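Can a machine tidy my living room yet?

May 2025

Every time I visit my sister in Clutau I step on a toy. She has two small children, and in the evening the floor and the table are full of small plastic things. Last month, when I was on my knees under the sofa for the third time, she asked me why the robots we read about cannot do this job. I work with machines, so in her eyes I should know. I gave her a bad answer and promised a better one, and this post is my attempt.

I am a maintenance technician at a packing plant near Mukville. We have a robot arm there, an older one, that takes boxes from a belt and puts them on a pallet. It does 18 boxes in a minute and it does not complain. But all the boxes are the same size, they come from the same side, and if one of them arrives open, the arm stops and I have to walk over. In April I walked over 64 times. I know because I must write each one in the log.

So when people say that a robot which can stack boxes will soon put away toys, I am careful. The box job is easy for a machine for the same reason it is boring for a person. Toys are the opposite. Some are soft, some are hard, some you can see through, and they lie on each other in a heap. A child does not think about this. She pulls out the one she wants and the rest falls down.

In our plant they tried something similar two years ago, with mixed returns from a shop. The project was called Trisa. The idea was that the arm would pick single items from a bin and sort them. On the test day it got 82 out of 100, and the manager was very pleased. I was less pleased, as I was the person who had to take care of the other 18. A home is even harder, I think. At home you would not accept that every fifth or sixth cup goes on the floor.

What changed my opinion a little is the way the newer machines learn. With Trisa, an engineer wrote every movement. Now a person does the chore with a gripper in the hand, many times, and the machine learns from these examples. I like this, it is how I learned my own work - I stood next to an older colleague and watched his hands. 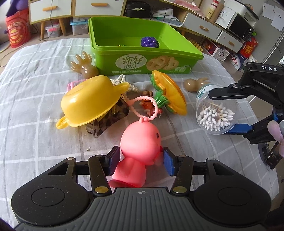
Home and Machines

Look at the pink figure between the blue pads. It has a beaded strap, and the strap goes around another toy. If you lift one, maybe you lift both. My sister would free it with one finger and not remember it later. For a robot this is a real question, and I have not seen one that answers it well every time.

My answer to her is now: folding towels, perhaps soon. Washing the floor, already yes, we have a round one named Ban and it is good if you first pick up the socks. The toys, not yet. I would wait some more years, and I would buy a big basket.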